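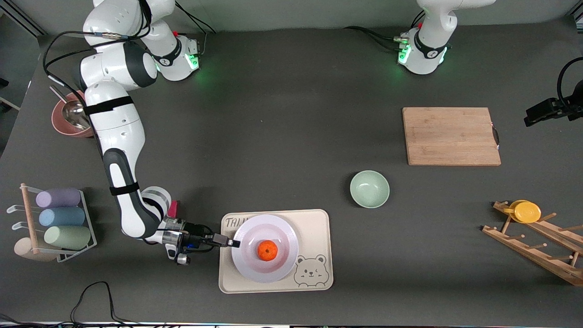
Margaux Sabatier told me I was being sentimental about the walk-in clinic on Dirberg Street, and that a town our size ought to be glad of a booking app. I have been turning that over for the better part of a month, usually while doing the dishes, and I still think she's wrong, though I like her very much and she did bring soup when I had the flu in March.

The county's plan is to close the vaccination room at Mandholm and move everything to appointments, made online, at the hospital. The health office says the room gave 286 shots last winter, in a town of roughly 2,000 people, and that this is too few to pay for a nurse and the heating. I don't doubt the number. I was one of them, and so was my mother, who is eighty-one and would sooner pull her own teeth than make an account with a password.

What bothers me is who those people were. The ones with cars and flexible jobs were going to get their flu shot anyway, at the pharmacy or the doctor's. The room caught everybody else (the fellows coming off the early shift at the Hamdy plant, still in their boots, or a mother with three kids who had only come in to get out of the rain). You can't put a person like that on a schedule two weeks ahead, because two weeks ahead she has no idea where she'll be!

Kibet Mwakyusa wrote to the paper that the hospital has better refrigerators and shorter lines, and I'll grant him both. It is also two buses away, and the second one stops running at six. Anyone who has stood at that transfer in February with a cough knows how easy it is to turn around and go home.

I'd keep the room open for the cold months and shut it in summer, when hardly a soul comes in. Let the app people have their app. The county meets again next month, at seven in the evening, and I plan to be there with my mother, if her hip allows it.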